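Nolenetti Prediction League
Minutes of the preseason meeting, August
Called to order 7:10 p.m.

1. Minutes of the last meeting

The January minutes were read and approved, over one objection that they made the playoff pool sound like a disaster. The secretary offered to change "disaster" to anything else that fit. No suggestions came from the floor, and the word stands.

2. How play money works this year

As before, every member starts the season with 1,000 points and no member starts with any actual dollars. Points are worth nothing outside the league and, by November, usually not much inside it. The maximum on a single pick stays at 500. A motion to raise it to the full bankroll was made by a member who went broke in week two last year and apparently missed the efficiency of it. Motion failed.

There was a question about whether a member who hits zero may buy back in. The answer is still no. A bankrupt member may keep posting picks for the record, and past experience says we will be unable to stop them anyway.

3. Scoring of yardage props

This took most of the evening. Last season the league graded passing yardage off whatever number was showing on the site when the game ended, and twice the number moved the next morning after a stat correction. One of those corrections turned a losing over into a winner for Darko, our sister league across the river, in the joint contest. Darko has been gracious about it, by which we mean they bring it up every time.

Proposal A was to grade at the final whistle and ignore corrections. Proposal B was to wait until noon the day after the game and grade once. Supporters of A said a result should be a result. Supporters of B said a result should also be correct. Proposal B passed, 6 to 3, with the understanding that anyone who celebrates before noon does so at their own risk.

Further agreed: a quarterback who leaves hurt in the first quarter voids the prop. A quarterback who is benched for playing badly does not. A member asked what happens if a quarterback is benched for playing badly and the team calls it an injury. Tabled.
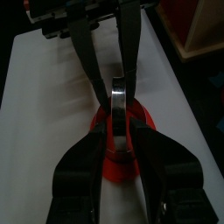
The red cup-like container, middle of the table.

4. Draw for opening-week matchups

Slips were drawn for the head-to-head bracket. The two members who have met in the opening week three years running drew each other again. A redraw was requested and denied. The bracket is posted on the league page and will not be reposted in the chat each time someone scrolls past it.

5. The spreadsheet

The league's old sheet, which has 301 rows and a tab called "DO NOT SORT," was sorted in June. Most of it has been put back. Two options were considered for the new season:

Gotus, a free pick tracker. Handles spreads and totals well. Handles yardage props by letting you type them into the notes box, where they are not graded.

Sonar, which costs a little and does grade props. Three members tried it over the summer. Two liked it. The third could not log in, and would like it noted that he would probably have liked it too.

Voted to use Sonar through the halfway point of the season and keep the old sheet as a backup, sorted by nobody. Dues go up by the price of a sandwich each to cover it. A discussion of which sandwich was ruled out of order.

6. Last season's results

Read into the record at the request of the champion, who made the same request at the last meeting. The winning total came from 74 correct picks, a large share of them unders on running backs that everyone else thought were too dull to bother with. The champion offered to share the method. It is to pick the under. Several members took notes.

The award for worst single pick goes to the secretary, for a full-limit play on a kicker to score 12 or more in what became a snow game. The secretary records this in the interest of completeness — the vote was unanimous.

7. Other business

Picks lock at kickoff of each game. A pick sent by voice message from a parking lot counts only if the words can be made out.

Trades of points between members remain banned, including as birthday presents.

The joint contest with Darko is on again for weeks nine through twelve. Their rules on stat corrections will be requested in writing this time.

Snacks for the next meeting: sign-up sheet is by the door. It had one entry at adjournment, and the entry was "ice."

Adjourned 8:55 p.m. Next meeting after week four, same place, same start time.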